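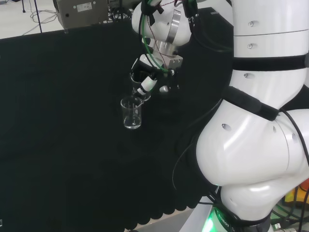 Agreement is cheap in the first month, Cordeiro objected on reading our draft, and you are measuring the cheap part. Fair point. We kept the early interviews in but moved the weight of this section on to what people said after the merger had settled, when the Stutton and Prado offices had been sharing one set of meetings for a good while.

4.2 Dissent after the merger

Short version: the two offices learned to agree before they learned to trust. Staff at Stutton described meetings that ended early. Everyone nodding, chair pleased, then the real talk in the car park. At Prado the same pattern but slower, with more email. We sent the questionnaire to 175 staff across both sites and had 90 back, most of them from Stutton, so read the Prado remarks with some care.

What came up again and again was fear of looking like the old guard. People who had worked under the previous set-up felt any question would be heard as a wish to go back. So they held it. One team leader wrote that she had "stopped asking about rotas altogether", then filled the rest of the page with questions about rotas. 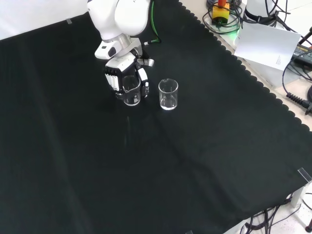 Emerson Lins

My own notes from the Prado sessions go a bit further than the survey does. I sat in on the morning meetings from March onwards. Two things stood out. First, disagreement did happen, but nearly always about small stuff – parking, the booking sheet, who gets the good room. Second, the larger matters (pay bands, the Humatberg contract) went through without a word, and were then undone piece by piece in the weeks after. Nobody had voted aginst them. They just didn't get done.

The manager called this a cohesion problem and brought in an away day. Nice lunch. I don't think cohesion was lacking. People liked each other, covered each other's shifts, knew the names of each other's kids. What they did not have was a safe way to say no to the person at the top of the table.

Figure 2. Robotic hand with its fingers open around a glass beaker.

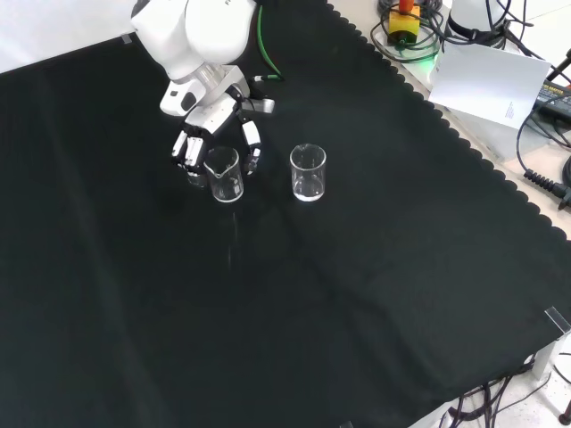 So when the away day feedback came back glowing I put little weight on it. Same forms, same people collecting them, names at the top. The written round was different. Perura, the scheme we borrowed for it, asks each person to put down one objection before any talking starts, even a weak one, and the chair reads them out unsigned. Awkward at first. By the fourth meeting the objections had got longer and some of them were signed anyway.

Whether this would hold in a bigger place I can't say. The chair has to want it, and at Stutton the chair changed halfway trough, which muddies things. 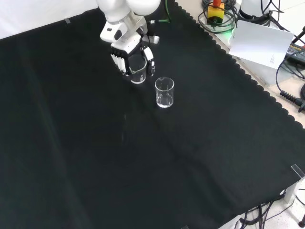
Reading them out is the whole trick, one Stutton respondent wrote, because then he has to say it in his own voice. Several others made much the same remark. A smaller group disliked it and said the unsigned slips let people moan without owning it. We take that seriously and come back to it in 4.3, along with the question of what happens once everybody can recognise everybody's handwriting.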